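Software subgroup, minutes

22 Apr 2018, back office at Plodine
Present: Myroslav Nazarenko (chair), Liudmyla Stasiv (notes), both Sobczak people on the phone until item 4
Apologies: Gellance

1. Last minutes
Agreed. One fix — the planner timeout was put down as seconds, should be milliseconds.

2. Grasp detector
MN has retrained on the full set, 1,754 labelled grasps. Better on curved parts, still poor on anything thin lying flat. Small screws get missed or merged with whatever they're touching. LS thinks the labels are at fault, some boxes drawn round the shadow as well. MN not convinced but will look.
Agreed: LS to relabel 200 of the worst ones before we train again. No new network until thats done.

3. Planner
Sobczak asked why the arm takes the long way round when a tool is left on the bench. Because the obstacle is padded to a plain box and the box is huge for anything lying at an angle. MN can swap in a tighter hull, costs planning time, up to 100 ms per query. Sobczak fine with that.
Also: planner still keeps the old obstacle map if the wrist camera drops out. Should stop and wait. Bug raised, MN has it.

4. Boltonura release
Still on the old branch. Config file format changes with the next one, so everybody's launch scripts will break once. LS to write a converter, nothing fancy. Sobczak want a week's notice. Agreed.
Sobczak left the call.

5. Grip state
Longest item. At the moment the controller says "closed" as soon as finger travel stops, which tells us nothing about which side is touching. With the soft fingers one side can bend while the other is barely on the part, and the state still reads closed.
LS wants three states: open, touching, held. MN wants a number for each finger and let the planner decide. Went back and forth. Settled on per-finger number internally, three states published, so the logs stay readable.
Question of whether vision can help. Orange part in orange fingers is hard on the segmenter, the mask tends to run straight across from finger to part. The black strips on the inner edges are a usable border, MN to try feeding them in as a fixed prior. The gap on the right finger is the case to get right.
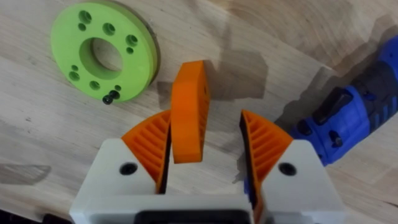

6. Logging
Disk filled up again. Agreed to keep raw images for failed grasps only, plus the 2 before each failure. LS to change the defualt. Old logs to be moved off before anyone deletes anything, please.

7. AOB
Gellance want to see the viewer. Not ready. MN to reply — offer August.
Playback tool crashes on empty recordings, LS has a patch, needs review.

Actions
MN: camera dropout bug, tighter hull, finger strip prior, reply to Gellance, review playback patch
LS: relabelling, config converter, grip states, log default

Next meeting: same room, date by email.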